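Situm Two-Arm Packing Station

Product page, updated 2021-09-15

The Situm is built for the small, fiddly packing jobs that wear people out: lifting boxed food into crates, moving bowls and tubs, making up mixed orders where no two are alike. Two arms share one table, so one can deal with a carton while the other works on something else.

We put the first one into the packing room at Lazaridis, and what we love most is how the day has changed for the people there! Tsegereda Mekonnen used to stand at the bench for a full shift. Now she sets up the orders, checks the crates and decides what goes where - and she has taught the station 313 products so far, most of them in an afternoon or two each week.

Delyth Lloyd runs the late shift and was the one who asked for the pause bar along the front. Press it anywhere and both arms stop where they are. It's now standard on every unit.

What comes with it
Two arms with interchangeable grippers
Pavinen planning software, with simulated setups for trying a new product before it reaches the floor
5 days of training at your site
Spare finger set

Part number 662. Leads and mounting plates are sold separately.

New grippers for soft pouches are due in November, and they will fit stations already in use. If you pack boxed desserts or other light cartons, the standard two-finger gripper is the one to start with.

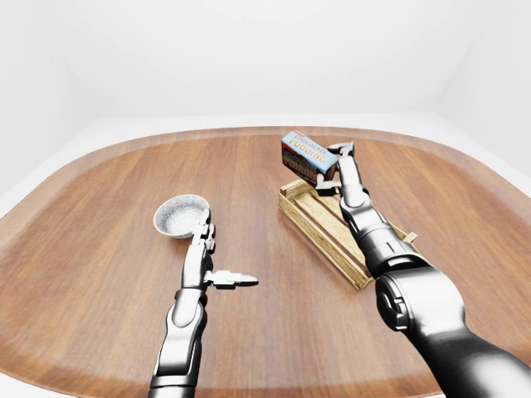
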